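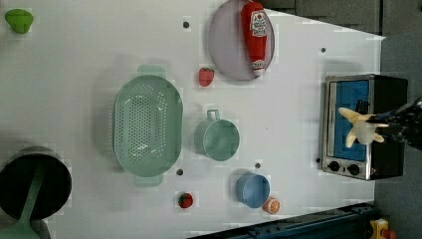 Ketchup bottle on a plate, with a small toaster oven on the same tabletop.

Reading time: 2 minutes

What stays in the bottle

The packaging laboratory at Jayawardena, in Nulholm, tests squeeze bottles and tubes for sauce manufacturers. Its senior technologist spends most of her working day measuring product that customers have paid for and cannot get out.

"We call it the residual," she said. "You fill the pack, dispense until nothing more comes out at a set force, then weigh what is left."

For a standard tomato ketchup in a 220 gram pack, the residual in last year's control group was almost 14 grams. The main cause is yield stress. Ketchup behaves as a solid until enough force is applied, and a thin layer on the wall never receives enough.

"Gravity alone won't move a thin film of it," she said. "People leave the bottle standing on its cap overnight and expect the wall to be clean. The bulk moves down. The film stays." 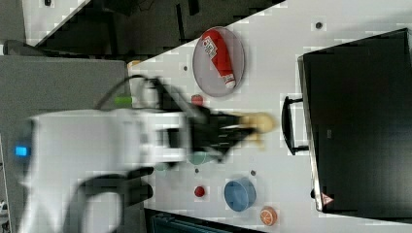

Closures account for more of the complaints than walls do. The laboratory's records from March show that 59 percent of the returned packs had a fault at the valve or the thread, most often dried product holding the valve partly open. Color is a minor factor, though she raised it herself. A red tube-shaped pack with a white cap, like the one on the gray plate, shows residue at the cap much sooner than an all-red pack does. "The leak may be identical," she said. "On white, the customer sees it and writes to the manufacturer."

The current project compares two valves, the Janano and an older slit design from Flendska. Both are silicone. The Janano closes at a lower pressure difference and draws less air back after each squeeze, so the wall recovers slowly.

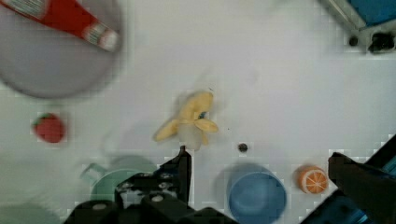
Slow recovery has a cost. If the wall has not returned to shape before the next squeeze, the dose is smaller, and users compensate by pressing harder. The technologist regards this as a wall thickness problem and would like the two parts specified together.

"At present the bottle is bought by one department and the cap by another," she said. "We get the assembled pack at the end and are asked why it spits."

Asked how she empties a bottle at home, she said she adds vinegar and shakes it.

Related
Reading a torque specification for screw caps
Film seals and peel force
Why mustard separates

Contact | Copyright Nulholm Packaging Review | Back to top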